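Rules for personal items in home recordings?
Viorica Shehu
October 21, 2022

I collect folding demonstrations with hand-held grippers in family homes, for a project named Plerside. Our guideline says "remove personal items before start", but it does not say which ones. On a bed there is almost always something: a phone, a cushion, other folded clothes.
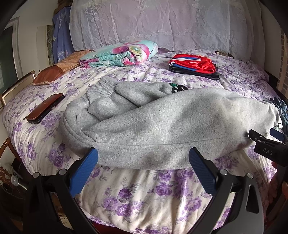 I don't want to make every bedroom look like a laboratory. Is there a good practice for this — and must I discard episode 1719 if a phone was lying on the bed?

Rutuletti
Keep the clothes and cushions, they are useful variety. What should go is anything that can identify a person: letters, family photos, a lit phone screen. With a nearly closed phone cover I would keep the episode and write a note in the log. Also put the list in the consent form, so the family agrees to it before you come.

Vidmar
just delete it, safer

Imombridge
I don't agree with deleting. Ask the family first. We also keep fingers in view but never faces, and 2 people review each session.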